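Home | Products | Set-up Guides | Care | Spare Parts | Contact

Forura Soft Toy Care Kit – User Guide
Section 5: Cleaning and Grooming Long-Pile Toys

This section covers plush animals with long or shaggy fur, including teddy bears. For short velvet or terry pile, go back to Section 4. Do not use the steps below on mohair, real fur, or any toy with a sound box or battery pack that cannot be taken out.

What you need

- The Kulus wide-tooth comb and the soft brush from the kit
- Two white cotton cloths
- A bowl of cool water, 1000 ml
- Forura wool and plush wash, 20 ml
- A flat table with a clean, dry top

5.1 Before you start

1. Check the seams at the neck, arms, and legs. Repair any open seam first (see Section 7).
2. Check the eyes and nose. If one turns freely or lifts away from the fabric, set the toy aside until it has been fixed.
3. Remove ribbons, clothing, and tags that untie. Leave sewn-in labels in place.
4. Test for color. Dampen a corner of white cloth, press it on the underside of one foot, and hold it there for a full minute. If color comes off on the cloth, stop and dry-brush only.

CAUTION: Small parts that come off a toy are a choking hazard. Keep the toy away from young children until all repairs are finished.

5.2 Loosening the pile

Lay the toy on the table and work on one area at a time, starting at the feet and leaving the head for last. Long pile bunches up wherever it is pressed from two sides, and tufts that have been squeezed together can hold dust at the base. Open them with your fingers before the comb goes anywhere near them.

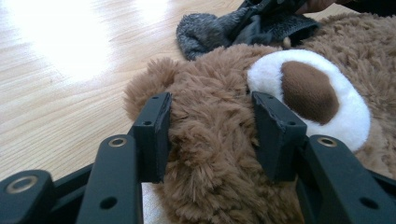 Catríona Ó Súilleabháin

Brown shaggy bears are the ones I get the most mail about, usually after somebody has started combing at the roots. Start at the tips. Hold the fur flat against the body with one hand so the backing does not stretch, and take short strokes with the other. Move a little closer to the backing with each pass.

1. Separate each clump by hand.
2. Comb the tips, then the middle of the pile, then the base.
3. Go over the area with the soft brush in the direction the fur lies.
4. Shake the comb out often. A few loose fibers are normal. If whole tufts come away, stop combing that area.

NOTE: Ears are thin and are often held on by a single row of stitching. Support the ear from behind and use the brush only.

5.3 Surface washing

1. Stir the wash into the bowl of water until it foams.
2. Pick up foam only on the first cloth. The cloth should be damp and should not drip.
3. Wipe along the pile, then against it, then along it again.
4. Rinse the second cloth in clean water, wring it hard, and wipe off the foam.
5. Repeat on the next area.

CAUTION: Do not soak the toy. Older fillings such as wood wool can swell or rot once they get wet, and they take days to dry.

5.4 Drying and finishing

1. Stand or lay the toy on a dry towel, out of direct sun. Turn it every few hours.
2. Do not use a tumble dryer. A hair dryer on the cool setting is fine – keep it moving.
3. When the backing feels dry to the touch, brush once more to lift the pile.
4. Put ribbons and clothing back on the next day.

If the fur dries stiff, there is still wash in it. Repeat steps 4 and 5 of 5.3 with clean water. Replacement combs are listed under part number 57 in the spare parts list.

Sign up for the Forura newsletter for care tips and spare parts news. You can unsubscribe at any time.

Related guides
- Section 4: Short Pile and Velvet
- Section 7: Closing Seams and Replacing Eyes
- Storing Plush Toys in the Jesar Box
- Removing Wax and Chewing Gum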